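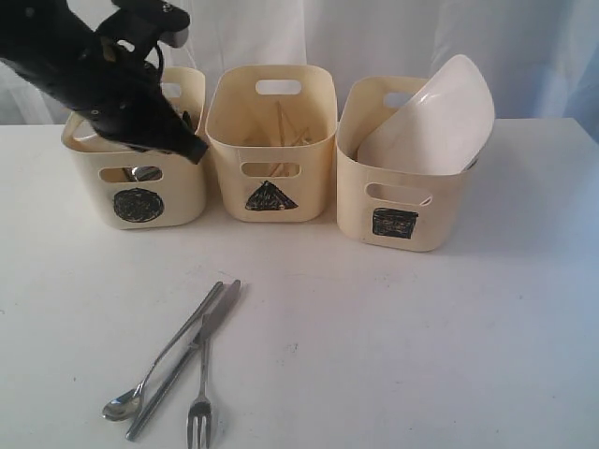 Mine would only be happy if it could find the teaspoons at the back of the drawer, wrote a reader from Jullthorpe, and until a machine manages that she'll carry on doing her own putting away, thank you very much.

Kitchen Corner > Washing Up > Putting Away

I do see her point! We've had a lot of letters about whether a robot can clear up after supper yet, and my feeling is — nearly, if you make things easy for it. And what's easy for a machine is usually easy for a tired household too, so the tips are worth having either way.

Start with fewer homes for things. I had 8 places for cutlery and crockery before I moved house, which was silly, and now I sort into tubs on the worktop first and carry them to the cupboards afterwards.
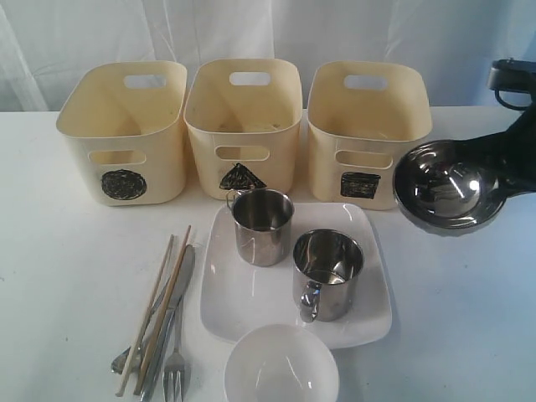
But who loads the tubs on a bad day, asked another reader, who has 2 teenagers and thinks a robot would at least not argue.

Fair enough, though I'd expect it to be slow, and I'd want to stay in the room the first few times. Keep the worktop clear of crumbs and post, and spread the cutlery out a little before anyone (or anything) has to pick it up.

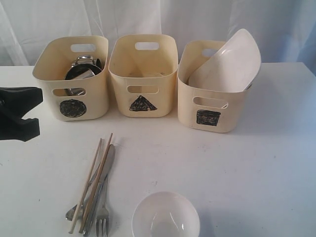

Labels are my favourite part of all this. Words are fine until a small child is helping, or a visitor who can't find their glasses. A scribbled black circle, triangle and square, one on the front of each tub, will do the job nicely, and all you need is a marker pen and a minute's peace. Draw them big, and low enough that the handle hole doesn't get in the way.

Do leave a good stretch of clear worktop beside the tubs as well, for the awkward things like big plates,

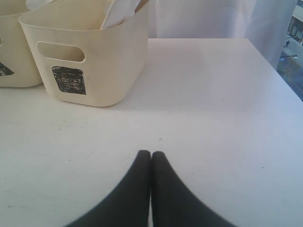
and for your own elbows, come to that. I still dry the good glasses by hand and I expect I always shall — but the forks anybody is welcome to.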